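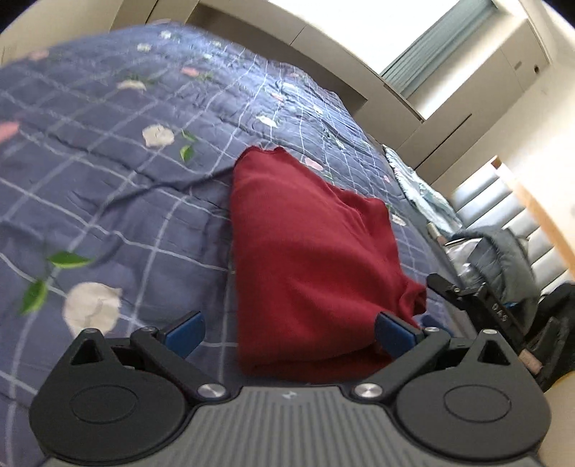
## Winter clothes are going away, a thread

**1/**
It's March, the sun hit the kitchen floor before breakfast, and I have decided that the sweaters are going into storage. Yes, I know it will snow again by the weekend. I do this every year and I regret it every year, so come along if you like!

**2/**
First thing I've learned after a lot of years of this: wash everything before it goes away, even the ones you think are clean. You wore that sweater to one dinner, sure, but there was soup at that dinner. Moths love a sweater that went to dinner.

**3/**
My neighbor Birger Lindqvist (91, still shovels his own steps, will not discuss it) swears by airing wool on the line overnight in place of washing. I tried it and it does get the smell of the woodstove out pretty well. It did nothing for the gravy on my left cuff, but I can't blame the wind for that.

**4/**
Folding versus hanging - I'm a folder, and I'll stay one. I hung a heavy cardigan one summer when we still lived in Drondstead and by fall it fit a much taller woman with very pointy shoulders. Fold the sleeves in, fold it in half, put the heavy ones on the bottom and go have coffee.

**5/**
Somebody asked what I store them in. Cotton pillowcases, mostly! I had those plastic bags you suck the air out of, and two of them let the air back in by May, and the other ones pressed everything so flat that I spent half of October steaming creases. Pillowcases you already own, and they go in the wash after.

**6/**
Cedar: I like it, I use it, I don't fully trust it. The blocks lose their smell, so give them a light sanding every spring. I have 8 of them in a coffee can and I do them all at once on the back porch, which makes the whole porch smell like a pencil case. Lovely half hour, highly recommend.

**7/**
The hard part is the pile of things you didn't wear. There's a gray turtleneck from Boström (the old shop in Fevley, next to the bakery, gone now) that I have moved from drawer to box to drawer for longer than I want to say. It itches. It has always itched. My sister picked it out and we laughed so much that afternoon, and I guess that's what I keep folding up.

**8/**
Anyway the turtleneck is staying. But a whole bag of other stuff is going to the church sale, and last spring that sale made $294 for the new stair rail, so I feel fine about it.

**9/**
Keep two warm things out, whatever the forecast says. One for the house and one for the car. I forgot the car one last year and drove home from Fevley wrapped in the dog's blanket, and the dog was not pleased with me.

**10/**
Okay, Hesto has just gone to sleep on the clean pile (he's the dog, hello Hesto), so I'm stopping until he moves. Tell me what you do about moths, please, and if anyone knows how to get candle wax out of a scarf I would be so grateful!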